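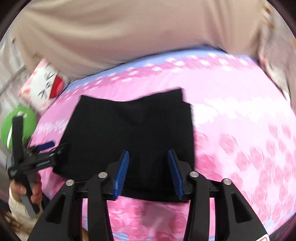 Folding with the grippers, black garment on the rose blanket

Folding by gripper for a living – what should I ask before I sign up for longer?
Posted by Soledad Carrasco, Apr 29, 2025

Hi all! Bit of a long one, sorry. I've folded returns at Stelen for years (trousers, skirts, baby stuff, you name it) and in February they told us a folding machine is coming from a firm called Vovelero. Before it comes, a few of us have been moved off the tables to do the same folding with hand-held grippers, and the recordings go off to teach the machine. We work in ordinary rooms, on beds and blankets, so it learns from more than a nice flat table.

I like it more than I thought I would! It's quiet and there's no supervisor breathing down my neck. But you lose your fingertips. Shorts I can do half asleep. A pair of black trousers is another matter – you have to pinch the hem just so, and you can't feel if you've got one layer or two. My target at the tables was 900 pieces a week and now it's 50 good folds a shift, which sounds like a holiday and isn't. My thumbs ache by dinner time.

They want me to sign up for another seven months. What happens to the table jobs after that is "under review". Would you sign? And what would you want in writing first?
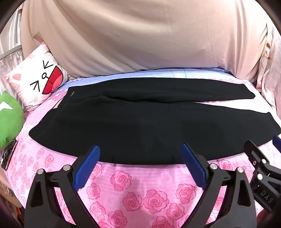

Sarla Kushwaha
I'd want the way back in writing. We had sorting arms put in at Zúñiga and the people who'd helped set them up were told their old posts had gone while they were away on the project. Nobody had lied to them, it just wasn't written down anywhere. So ask for your grade, your hours and a named job at the end of it.

Then ask who looks after the machine once it's in. Somebody will have to feed it, clear the jams and refold whatever comes out wonky, and you'll know more about that than any fitter. At ours those jobs paid a bit better than sorting, but they went to whoever asked early.

And tell them about your thumbs now, in an email. We got a ten minute break every hour out of it in the end.

Ornodus
sign it, money's money. they'll get the machine with or without you

Soledad Carrasco
Thanks Sarla, that's really useful – I hadn't thought of asking for the refolding job. I've sent the email about my thumbs and I'm seeing my manager about the rest before I sign anything. Ornodus, my husband said the same!

Sarla Kushwaha
Good. Take someone in with you if they'll let you, and get a copy of whatever's agreed before you leave the room.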